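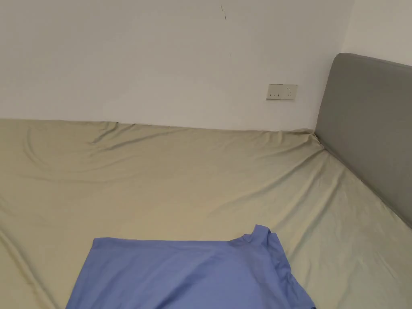
How long does it take to make a bed? Four minutes if you're alone and you care, two if somebody takes the other side.

I put that question to Hjalti Holst my first week at the Hitovard, and that was the answer he gave me, chewing on a toothpick, already halfway down the corridor with the linen cart. He'd been making beds there for ten years. I'd been making them for three days, and mine took me a quarter of an hour and looked like somebody had hidden a dog under the blanket.

So now it's my own bed, in my own rented room on Saslow Street, and I'm standing over it in my socks with every intention of being quick. The sheet is the khaki-green one. I got it on sale the same week I got the keys, and I remember the woman at the register calling it "olive" and me saying "sage," and the two of us being really quite stubborn about it! It has rumpled itself up again. I don't know what I do at night. My mother used to say I slept like I was running from the police.

And there on the sheet is the blue thing, laid out.

I didn't fold it. I want that understood, because I fold like I make beds, and this has been done properly, by a person with patience. Which leaves Abenezer Kassa, who has the room across the landing and my spare key, and who borrowed it off me back in November for a trip up to Ondolmont. He was going for a weekend. He stayed the winter (there was a job, and then there was a girl called Fjeld, or a girl from Fjeld, the phone line was terrible) and I'd pretty much said goodbye to it.

I sit down next to it, which does the sheet no good at all.

The note is on the floor by the door, where I must have walked right over it coming in. Abenezer dates everything, even grocery lists.

"13/05/2019. Washed it twice. I owe you 100 for the electric, plus whatever you think for the winter. Back for good. Knock if you're up."

I read it a couple of times. Then I look at the crack in the wall, the thin one up high, because it's what I look at when I'm thinking. It starts out dark and sure of itself and then fades away to hardly anything as it comes down. All winter I lay under that crack listening to no music from across the landing. He plays the same record every evening, some accordion thing, and I used to bang on the door about it. Then he was gone and I'd be leaning on the gray headboard with a book, reading the same page over and over, it was that quiet.

I should get up and make the bed first. Hjalti would. Hjalti would have the sheet off and back on by now, corners pulled, the flat of his hand going down the middle like he was smoothing a horse. "Start at the wall," he always told me, "the wall side's the one you'll skip." And he's right, I skip it every single time.

I get one knee on the mattress and reach across for the wall side. I tug. It comes loose at the corner by my foot instead.

Across the landing, somebody puts a record on.

I leave the sheet how it is, pick up the blue bundle without unfolding it, and go knock.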